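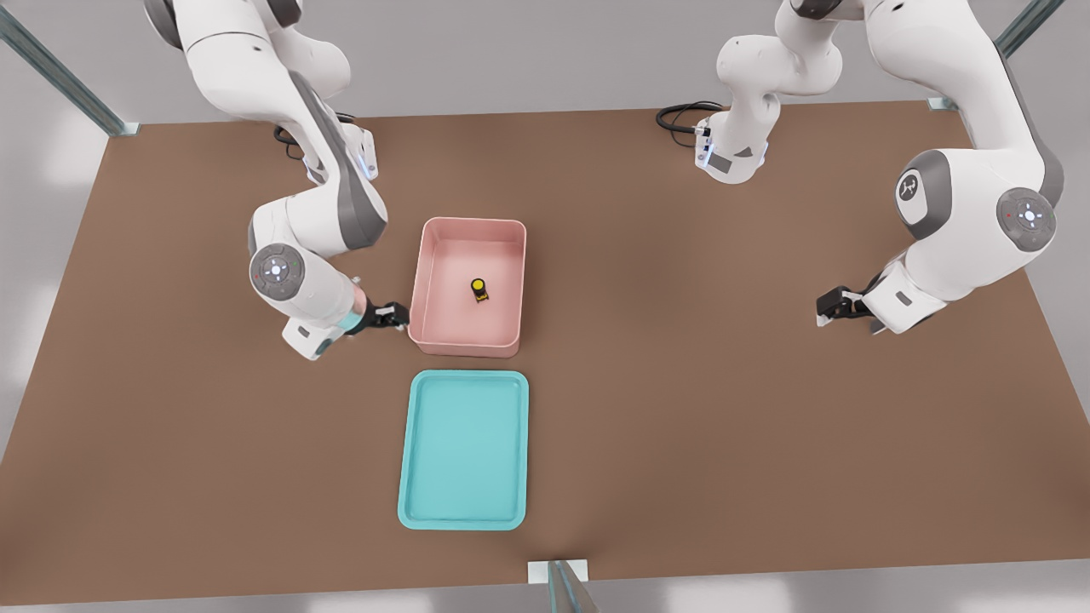
Ticket 162, tidying task, sim build. Opened by Mahtab Karimi, 16 August 2024.

Left arm keeps stalling on "put the thing away", which is the chore we most want for the kitchen demo! The plan is simple: fetch the small yellow-topped piece out of the pink bin and set it down in the turquoise tray. At the stall the left gripper is right by the bin's rim with nothing in it, and the tray is still empty. Right arm is free too, so a handover is possible.

Tanko Ekpo: Try raising the approach height by 80 mm. I think the planner is treating the rim as a wall.

Mahtab: Did that, and 4 clean runs in a row! Lovely to watch. Tray placement is still a bit crooked, but I'd let it loose on my cutlery drawer.

Tanko: Leaving this open until Huiling Guo has rerun it with the bin turned round.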